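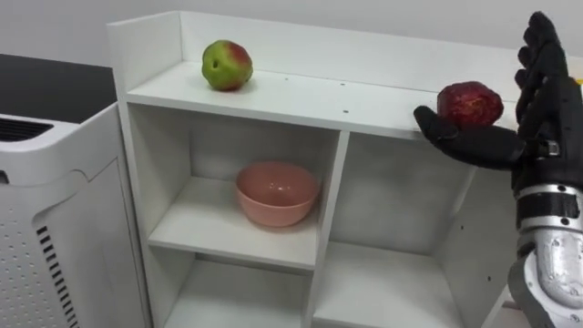 Temitope Garba asked at the last review whether we were buying shelving before we knew what would go on it. The question was fair, and the answer for the first half of the grant period is partly yes. Two of the units ordered in the first round were too deep for the wall they were meant for and had to be moved to the back room. Since then, no unit has been ordered until the contents for it were listed and measured.

Progress report to the Effiong Fund
Shared kitchen and dining room storage, Vistholm House
22 Feb 2021

1. Work covered by this report

The grant pays for open storage in the shared kitchen and the dining room at Vistholm House, and for sorting what is kept there. When the work began, dishes were stored in closed cupboards, in boxes under the stairs and in the old pantry. Residents who cook only now and then could not find things, and the same items were bought more than once.

The plan had two parts. The first was to clear and sort everything. The second was to put the items in daily use on low, open shelves where a person can see them and reach them without a step stool. The first part is finished. The second is under way.

2. Sorting

All cupboards and boxes have been emptied. The count came to 651 items, including dishes, pans, serving pieces, storage tubs and utensils. Of these, 164 were chipped, cracked or missing a part and were thrown out or recycled. A further 100 were sound but not needed, and went to the Endel thrift store in one load.

The remaining items were divided into daily use, weekly use and occasional use. Daily items go on the open shelves. Weekly items stay in the closed cupboards at waist height. Occasional items, such as the large platters and the holiday dishes, are in labeled boxes in the pantry.

Sorting took longer than planned. The boxes under the stairs held a lot of lids without containers, and we spent two full sessions matching them. We would not do that again. Next time we would set a time limit and get rid of whatever was left over.

3. Shelving

The unit now being set up is white, with open cubbies on either side of a center divider, a flat top and a raised rail along the back. The compartments are for bowls and small plates. The top is for fruit and other things people pick up as they pass through.

We are placing items on it one at a time before filling it. So far this has meant a pink bowl on the upper left and an apple on top. The point is to settle the position of each type of item while the shelves are still easy to rearrange. In the first round we loaded a unit completely, found the stacks were too tall for the openings, and had to take everything down again.

Some findings from this unit that will carry over to the others:

The upper cubbies suit single bowls and short stacks. Anything kept in them should be possible to lift out with one hand.

The lower cubbies are harder to see into from a standing position. We plan to use them for larger and lighter pieces, mainly mixing bowls and plastic tubs.

Fruit on the top should be in a bowl or on a tray once there is more than one piece. The rail protects the back only.

There are small holes in the top board, toward the front. They do not get in the way of anything, but crumbs may collect there. We are looking at plugs or a shelf mat. A mat would be easier to wash, and we will probably go with that.

4. Supplier

The first round of shelving came from Skedine. Delivery was on time, but the depth in the catalog was the inside depth, and we had planned from it as if it were the outside depth. That was our mistake. Skedine would not take the two deep units back after assembly. Both are in use in the back room for cleaning supplies and spare linens, so the money was not lost, but it was not spent where we said it would be.

5. Budget

The storage line for this period was $1,000. We have stayed within it. The wall anchors and labels were paid for out of the house maintenance account and are not charged to the grant.

We are asking to move what is left in the sorting line to the storage line. This would cover shelf mats and one more low unit for the dining room. The total grant would not change.

6. Residents' comments

We asked residents for comments at two house dinners. Most were about height. Several people said the old cupboards over the sink were no use to them, and they would like the glasses brought down as well. We had not planned to move the glasses and have added this to the list.

Two residents were against open shelves – they expect dust, and they do not like having dishes on view. We have agreed to keep the serving pieces behind doors. Items used every day should not sit long enough to gather much dust, but we will check this and report on it.

One person asked for labels on the shelf edges. We will try them in the dining room first.

7. Next steps

Anchor the white unit to the wall before it is loaded.
Fill the cubbies with the daily bowls and small plates.
Buy a mat for the top.
Measure the dining room wall again, using outside dimensions.
Move the glasses down from over the sink.
Go through the pantry boxes a second time.

All of this should be done by June. The final report will include the full item list and the receipts for the mats and the last unit, if the transfer is approved.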